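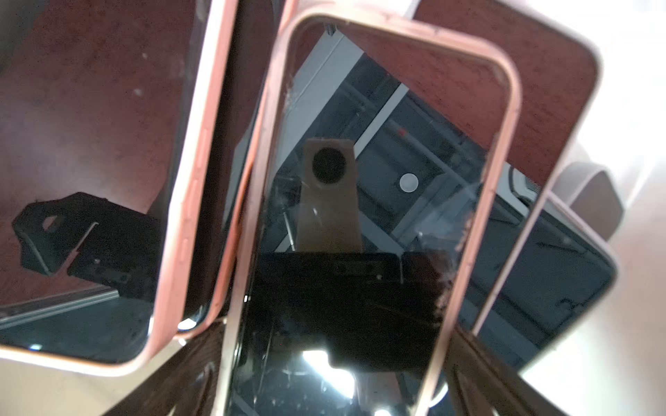
Figure 3. Three handsets in thin pink bumpers, overlapping in a fanned stack. Specks of dust are visible on the left-hand screen; the central one has faint smudges and fine scratches.

4.2 Stacking and the bare screen

We now turn to the part of the study that gave us the most pleasure, which was watching how phones in bumpers get piled up. A bumper is a very modest piece of kit. It runs round the edge of the handset, it leaves the glass open, and most of what has been written about it concerns what happens when the phone is dropped. Our shared handsets at Sturkard were dropped now and then, as all phones are, but they spent far more of their lives lying on top of one another. We think the pile deserves a section of its own.

The pool held 37 handsets during the loan period, which ran to 300 loans. Phones were borrowed from an open tray at the front desk and put back in the same tray at the end of a visit. We gave no instruction on how to put them back. A divided rack had been ordered in April and then sent away again, as we wanted to see what people would do with a plain tray, and we are very glad we did!

What they did, again and again, was fan them. Squared-up stacks, with every edge in line, were rare and seemed to last only until the next borrower came along. Much more common was the loose overlap of Figure 3, where each phone lies at a slightly different angle from its neighbour and a good part of every screen stays on show. Borrowers told us that a fanned pile was easier to pick from. One said she liked to see which phone she was getting, and another compared it to a hand of cards, a phrase we then adopted in our own notes and have had trouble giving up.

The fan matters to anyone interested in the condition of the glass. In a squared-up stack of identical phones the raised lip of one bumper sits against the back of the next all the way round, and the screen between them is more or less closed off. Turn one phone a little and this changes completely. The lip now crosses the neighbouring screen on a slant, touching along a short length near a corner, and the rest of the glass lies open to the room. Mixed sizes add to the effect. A larger phone (the one at the back in Figure 3 is a case in point) carries its bumper well outside the outline of the smaller ones, so the edges no longer meet lip to lip even when somebody takes care to line them up.

Two kinds of wear follow from this and it is useful to keep them apart. The first is simple settling. Dust comes down on any glass that faces upwards, and a dark screen shows it wonderfully well. It wipes off. We used Pronell cloths throughout, dry, with no spray, and we have no complaint to make about dust beyond the fact that it returns. The second is rubbing, and here the bumper has a more interesting part to play. A phone drawn out of a fanned pile is dragged a short way before it is lifted, and if there is grit between the lip and the glass below, the grit is dragged too. We cannot say how any single scratch in our pool was made, since the handsets came to us second-hand and already had marks on them. What we can say is that borrowers who lifted a phone straight up were few, and that the drag was so much a matter of habit that people looked surprised when we mentioned it.

The side buttons turned out to be worth a look as well. Thin bumpers of this type cover the buttons with small raised bulges, and these stand a little proud of the edge. In a fan they act as a sort of catch. One phone slides against another until a bulge meets a rim, and there it stops. Several borrowers used this without thinking about it - they pushed the pile together from both sides with flat hands, felt it lock, and let go. We had expected the bulges to be a nuisance and found ourselves quite fond of them.

A word on the choice of bumper. The Fitow type was used for the main period and the thicker Rowbotham type for a short trial at the end, in which 50 returns to the tray were observed. The Rowbotham has a taller lip and a softer outer edge, and piles made with it looked different from the start. They were lower and wider, because the soft edges gripped and people gave up trying to stack them, laying the phones side by side until the tray was full. This may well be kinder to the glass. It was certainly less popular, and the tray overflowed on to the desk more than once. Theerawat Thaweesak, who ran the desk during the trial, suggested that a thin bumper invites stacking simply by making the phone look tidy, and we would love to see somebody test that idea properly.

Colour played a smaller part than we had hoped. Pink was chosen so that pool handsets would stand out among borrowers' own things, and for that it worked very nicely. We had also wondered whether a single bright colour would encourage neater piles, with the edges serving as a guide to the eye. Nothing in our notes supports this. The outlines were easy to see at any angle, and it is possible that this made people more relaxed about the angle.

Cleaning took place at the end of each session, with the pile taken apart from the top. Smudges were by far the most frequent entry in the cleaning log, and they came back so quickly that we stopped treating them as a measure of anything. Scratches were logged by handset, and those entries are taken up in Section 4.3 together with the marks found on the backs.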